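Teaching pickup tasks by hand vs. over the remote rig
Forum > Manipulation > Demonstrations and teaching
Page 1 of 1

drawerful
OK so I've been going back and forth on this for weeks and I want to hear from people who've done both. We're a small group trying to teach an arm to tidy up a floor. Nothing fancy, just pick up the thing, put the thing in the bin. So far we've done all our demos over remote control, me at a desk with the leader arm and the follower arm on its stand. It works but oh my gosh it is slow. I did 80 demos in January and my shoulder was not speaking to me by the end.

The other option is hand-held grippers, where you just walk up and do the job yourself while the gripper records. Has anyone switched? Did you regret it?

okra_night
Switched, no regrets. The big difference for me was how it feels to grab something soft. Over remote control I can't feel a thing, so I either crush the packet or I hover over it like I'm defusing it. With the gripper in my hand I just pick it up. My demos got shorter and a lot less wobbly, and the policy we trained on them stopped doing that little hesitation dance above every object.

PelhamTorque
I'm going to be the grump here. Hand-held demos look great and then your real arm can't do half of them. Your wrist bends in ways the robot's wrist doesn't. You reach around a chair leg without thinking and the arm goes straight through it — or tries to. With remote control, every demo is something the robot has already done once. That's worth a sore shoulder to me.

okra_night
Sure, but you can filter those. We replay every path in simulation before training and toss the ones the arm can't reach. We lose a few. It's still way faster than driving the follower all day.

PelhamTorque
A few, or a lot? When we tried it with the Orozco arm, we threw out so many that I went back to the leader rig the same week. Low reaches were the worst. Anything flat on the floor, people come at it from an angle the arm just can't manage.

drawerful
Flat on the floor is pretty much my whole task, so that's a bit of a worry! Is it the shoulder joint that runs out, or the wrist?

PelhamTorque
Wrist, mostly. And people lean. You don't notice you're leaning.

tinbucket
Chiming in from the Drellero side. We mount the arm low on a cart and the reach problem mostly went away. What bit us was timing. People are FAST by hand. Our arm isn't. First batch of demos I did, the policy kept trying to snatch things and the controller kept faulting out. Now I put on a slow song and move to that. My roommate thinks I've lost it, but it works.

drawerful
Slow song is going in the notes, thank you. What about clutter? My remote demos are all one object on a bare floor and I can already tell that's going to hurt me later.

Refugio Camacho
Clutter is where I'd pick hand-held every time. I've been doing this a while, both ways, and I don't agree with Pelham that remote control is the safe choice. It's safe for the arm. But since it's so tiring, people tidy up the setup without meaning to. They spread things out, they skip the packet that's lying half under another packet. Then you go to somebody's house and everything is touching everything.

So my advice is make a real mess. Thin plastic, soft packets, a cable lying across things. Cables especially. Grab the bag under a cable and you've got the cable too, and it's good to have demos where the person deals with that calmly. Two grippers help a lot there.
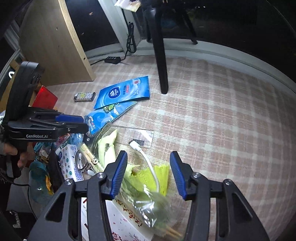
Cutthorpe Robotics Club, Teaching and Demos Team

We go for a patch about like that one. The blue pouch and the packet with the wavy cartoon print overlap, so you have to decide which one you're going for and come in at the right spot. I tell new people to go for a low corner on packets like that and to keep the other gripper wide open until they've made up their mind what it's doing. The clear bag with the veggies is a nasty one, by the way. You've got clear plastic, a net, and sticks poking out, all in a single object, plus the white charging cable looped over it. I'd give that bag a whole session to itself.

PelhamTorque
OK, I'll give you the clutter point. I would never drive a follower through that. I'd be there until midnight. But two hands! Now you need two arms that don't hit each other, and people cross their hands constantly.

Refugio Camacho
They do. I make them start over if they cross. They get used to it fast.

tinbucket
Do you keep the failed grabs? We argue about this a lot.

Refugio Camacho
I keep them if the person recovers. Slip, re-grab, carry on — that's gold. If they drop it and give up, out it goes.

okra_night
Same here. We're at 1,084 demos and the re-grabs are the ones I'd save in a fire. The Nulesine set we started from had none and it showed. One slip and the arm would happily carry nothing over to the bin.

drawerful
Ha, mine does that too. Very proudly.

So here's my plan, tell me if it's dumb. 50 hand-held demos on a messy floor, slow song, one gripper to start. Replay them all in sim first. Then 5 on the remote rig for the low reaches that get thrown out, so there's something in there the arm can really do.

PelhamTorque
I'd do more than 5 on the rig, but you knew I'd say that.

okra_night
Not dumb. Move the pile around between demos, even a little. And post the toss rate when you have it, I want to settle this with Pelham.

drawerful
Will do. Starting tomorrow after lunch if I can find enough junk to throw on the floor.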